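**From the folding table: why the Zaton cell was stopped in February**

Many of you have asked why the Zaton cell stood still for part of February, with a chain across the aisle and a handwritten note on the switch box. Kelly Furtado asked me to write it down for the newsletter, so that everybody has the same version. The short form: the left arm did not let go when it was told to, and a person's hand was nearer than it should have been. Sharada Naidu had a pinched finger and a bruise. She was back at her desk the same afternoon and she has read this text before printing.

For the colleagues from the other building, Zaton is our pair of arms for soft laundry. The two arms work over one white table and practise the ordinary things: find an edge, lift it, pull the garment long, fold it, put it down. Each wrist carries a small camera which looks between the fingers. Cloth is difficult for a robot, as it never lies the same way two times, and we learn most from the moments just before a grip.

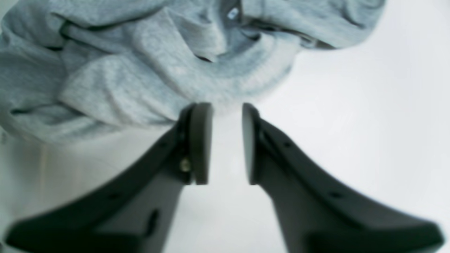 On the day of the incident the program was the long pull. Both grippers take the garment, the arms move apart until the cloth is straight, and then the left gripper opens and the right arm carries the fold over. It is a slow movement and we had considered it harmless. This was our first mistake, and I include myself.

It was a little after 3 p.m. The pull was finished and Gestovine, our control program, sent the command to open. The left gripper stayed closed. The right arm did not know this and began its carry. The cloth went tight, the left arm was dragged some way towards the middle, and the motors worked against each other until the current limit stopped them both. Up to here it was a fault of the kind we have had before, annoying but without danger.

Then came the second part. The screen showed the left gripper as "open". Sharada saw the stopped arms, read the screen, and reached in to free the cloth without pressing the stop button. The delayed command was still waiting in the queue. When she pressed "clear fault" with her other hand, the gripper opened, and directly after that it closed again, as the next command in the queue was the next grip. Her finger was between the pads.

Raed Bataineh was at the neighbouring desk and pressed the stop. After this the gripper could be opened by hand with the small lever, and he did this in a few seconds. I want to say clearly that the stop button worked and the lever worked. The force limit also worked, and that is the reason we are speaking about a bruise.

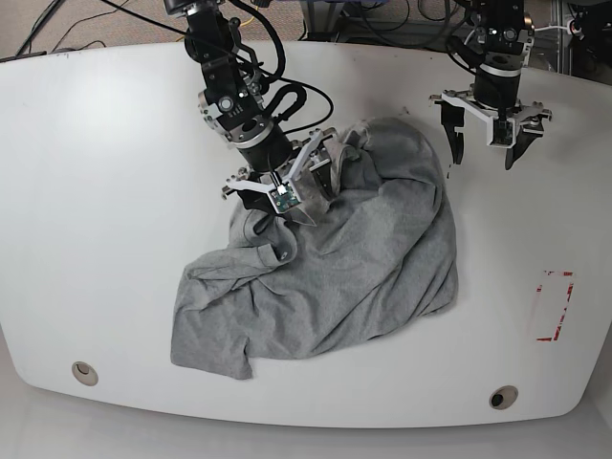
*The right gripper on the grey cloth, the left one open above the table.*

Imtiaz Dewan read the logs in the two days after. He found that the message to the left gripper was 340 milliseconds late when it left the computer. On the right side there was no such delay. The gripper firmware treats a message of this age as old and puts it aside, but it does not throw it away. This is how it was delivered to us and it is described in the Brisarik manual, on a page which none of us had read with enough attention. The word "open" on the screen was even simpler. It did not come from the gripper. It was only the last thing that Gestovine had asked for, written in green letters as if it was a fact.

Where the delay came from took longer. We first suspected the cables, then the new camera settings. Fares Khalaf swapped the left and right wrist cables and the delay stayed on the left. He then reduced the picture rate of the wrist cameras and the delay disappeared. With the old rate it came back, not every time, but in 5 of the long pulls he tried in one morning. The left wrist camera and the left gripper were sharing one connection into the computer, and the pictures were taking the place of the commands. The right side had a connection for each. Who put it like this, and when, we could not find, and Kelly has asked us to stop looking.

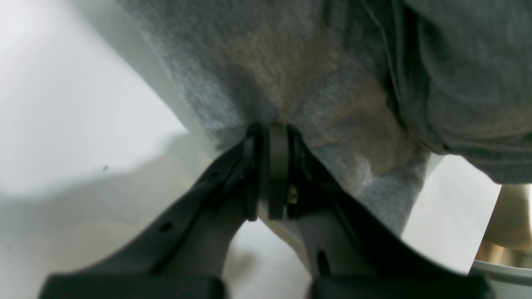

We have changed the following, and the cell is running again with these changes:

- The left gripper has its own connection. The camera has another.
- An old command is deleted. If a gripper receives one, both arms stop and the fault must be read and signed on the sheet.
- "Clear fault" empties the queue on both sides. The first movement after it is always started by a person, with the yellow button.
- The screen now shows the measured width between the fingers. The word "open" is removed until we can trust it.
- The right arm does not begin the carry before the left gripper has reported its real position.

The last point costs some time in each fold. The team at Zoubi, who use our folding data, have noticed that the recordings are a little longer, and they asked if we could cut the waiting out again. For the recordings, yes, this can be done afterwards. For the machine, no.

There is one more thing, which is not solved. When the cloth is pulled between the two arms, it stores some force, and if one gripper opens too quickly the free end can jump. With a light shirt this means nothing. With thick cotton Raed has seen it reach the fingers of the other gripper and stay caught in the joint, and somebody must then take it out by hand. He is trying a slower opening in 2 steps. I hope to report about it in the next issue – the first results are mixed, and on elastic cuffs it is worse than before.
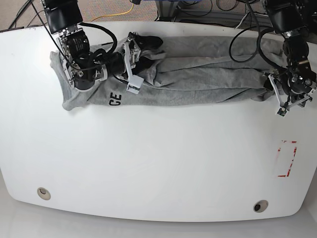

Please remember the rule for everybody who enters the marked floor, also for a short visit and also if the arms look asleep: first the red button, then the hands. It was a rule before February too. We had become used to leaving it out when cloth was stuck, as it happened so often and the restart after a red button needed almost five minutes. Imtiaz has made the restart shorter, and I think this will help more than a second sign on the wall.

If you have seen something similar on your own machines, a status which says one thing while the hardware does another, please send it to Fares or to me. It may be small. Two reports have come already, one of them about the label printer, and we will look at both.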